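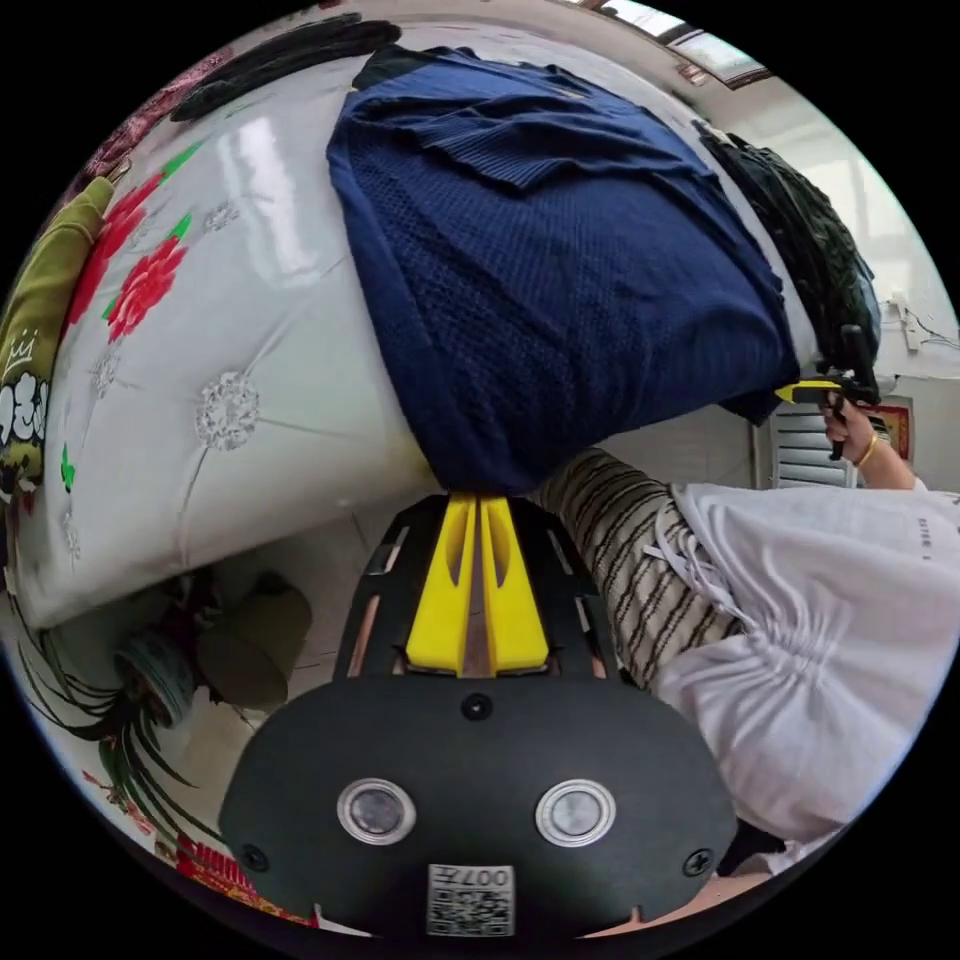
Folie 1: Dunkelblauer Strickpullover, gefaltet, auf dem Bett.

Sprechernotizen, Fassung für Montag, 20 Minuten plus Fragen
Titel: Wie viel Segel steckt im Segelfrachter?

Folie 2, Einstieg
Guten Morgen. Ich rede heute über Frachtsegler, und ich sage gleich dazu, dass ich gern segle und trotzdem nicht alles glaube, was über diese Schiffe geschrieben wird. Wer von Ihnen hat schon einmal Kaffee gekauft, auf dessen Tüte ein Schoner abgebildet war? (Hände abwarten.) Und wer weiß, wie viele Stunden auf dieser Reise die Maschine lief? Eben. Auf der Tüte stand es bei mir auch nicht.

Folie 3, das Schiff
Die Raveo: Zweimastschoner, umgebauter Küstenfrachter, fährt für die Reederei Öberg. Strecke Flelthorpe nach Brosville und zurück. Im Prospekt heißt das »emissionsfreier Transport auf alter Route«. Zwei Wörter daran stören mich, »emissionsfrei« und »alt«. Für die alte Route habe ich keinen Beleg gefunden. In den Hafenbüchern von Flelthorpe, soweit sie zugänglich sind, kommt Brosville als Ziel nicht vor. Kann sein, dass die entscheidenden Bände fehlen. Dann sollte man es aber auch so hinschreiben.

Folie 4, die Zahlen der Reederei
Jungfernfahrt, Distanz laut Logbuch: 2.043 Seemeilen. Davon unter Maschine: 700. Das ist gut ein Drittel. (Pause, Zahl stehen lassen.)
Mir wurde entgegnet, das sei bei einer ersten Reise normal, die Mannschaft müsse das Schiff kennenlernen, und im Kanal sei kein Wind gewesen. Mag alles stimmen. Flaute gibt es aber auch auf der zweiten und der fünften Reise. Wer einen Liefertermin zusagt, startet irgendwann den Diesel. Ich würde es auch tun.

Folie 5, Ladung
146 Tonnen Ladefähigkeit, so steht es im Datenblatt. Ich habe gefragt, ob das die Tragfähigkeit insgesamt ist oder das, was nach Abzug von Treibstoff, Wasser und Proviant übrig bleibt. Die Antwort lautete, die Zahl sei »branchenüblich ermittelt«. Damit kann ich nichts anfangen. Für den Verbrauch pro Tonne und Meile ist der Unterschied erheblich, und wie voll der Laderaum auf der Rückreise war, wissen wir gar nicht.
Falls die Zeit knapp wird: Folie 6 überspringen.

Folie 6, die Mannschaft
12 Leute an Bord, ein Teil davon zahlende Mitsegler. Im Prospekt steht »Hand gegen Koje«, in der Preisliste steht ein Tagessatz. Mich interessiert weniger der Preis als die Wachordnung: Wer hat nachts Ausguck, und mit welcher Einweisung? Auf einem Frachtschiff ohne Mitsegler wäre das eine selbstverständliche Frage. Bei einem schönen alten Rigg scheint sie als unhöflich zu gelten.

Folie 7, was man der Raveo lassen muss
Bitte hier nicht hetzen, sonst klingt der ganze Vortrag nach Verriss.
Das Rigg ist ordentlich gemacht. Die Reederei hat das Logbuch auf Anfrage herausgegeben, das tun andere nicht. Und die Fahrt ist ohne Schaden zu Ende gegangen. Ob der Transport sich rechnet, ist eine andere Frage, und dazu gibt es nach einer einzigen Rundreise schlicht keine Daten. Die Meldungen zur Abfahrt haben das Ergebnis trotzdem schon gekannt. Musik am Kai, Segel hoch, »die Zukunft der Seefracht«. Von der Ankunft habe ich zwei Absätze gefunden.

Folie 8, was ich wissen möchte
Maschinenstunden pro Reise, veröffentlicht und vom Hafen gegengezeichnet.
Ladung in Tonnen, hin und zurück getrennt.
Liegezeiten, samt Generatorbetrieb. Der fällt bisher überall unter den Tisch.
Vergleich mit einem kleinen Motorfrachter auf derselben Strecke. Der Vergleich mit dem Flugzeug, den Öberg anstellt, hilft niemandem, der sonst per Schiff verladen würde.

Folie 9, erwartete Fragen
»Sind Sie gegen Segelfrachter?« Nein. Ich bin gegen das Wort emissionsfrei auf einem Schiff mit Dieseltank.
»Wird das mit der nächsten Reise besser?« Das weiß ich nicht. Abfahrt ist für Dezember angekündigt, das Logbuch habe ich schon angefragt.
»Darf man mitfahren?« An die Reederei verweisen. Nach der Wachordnung fragen lassen.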